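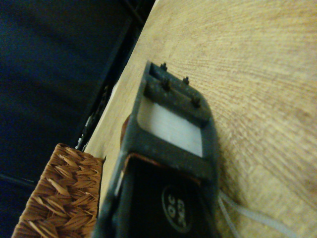 **Why does a stock car run more air pressure in the right-side tires than in the left?**

The right side carries most of the load in a left-hand turn. Higher pressure keeps the right sidewalls from folding under, and the smaller rolling diameter on the left helps the car rotate.

## Unit 5: Stagger and Tire Pressure on Ovals

Course reader: Ballside Short Track Program, E. Čierny

### 5.1 Stagger

Stagger is the difference in circumference between the right rear and left rear tires. On a locked rear axle both wheels turn at the same speed, so the larger right tire covers more ground per turn and the car pulls left.

 stagger = RR circumference − LR circumference

Measure at race pressure with the tire off the ground. Run the tape along the center of the tread, and use the same tape for both tires.

### 5.2 Choosing a value

The correct stagger depends on corner radius and track width of the car. A tight corner needs more. Too much stagger makes the car drag on the straights and turn loose on exit. Too little makes it push in the middle of the corner.

Worked case, Trirneck Speedway, dry track:

| Item | Value |
|---|---|
| RR circumference | 109 in |
| Stagger, first run | 2 in |
| LR circumference | 107 in |

The driver reported a loose exit from both corners. The crew fitted a larger left rear and left the springs alone. Change one item per run, or the notes are of no use later.

### 5.3 Pressure growth

Air expands as the tire heats. The right front usually gains the most on a paved oval. A set started at low pressure will be slow for the first laps and better late in the run; a set started high will do the reverse. Record cold pressure, hot pressure, and lap count each time the car stops.

Moist air grows more than dry air. Teams that can get nitrogen use it for this reason.

### 5.4 Reading for next session

- Hubáček notes, chapter 6 (cross weight)
- Tedurow run sheets, June test, long runs only

Bring a calculator. Stagger will be worked by hand from the run sheets before any setup software is opened.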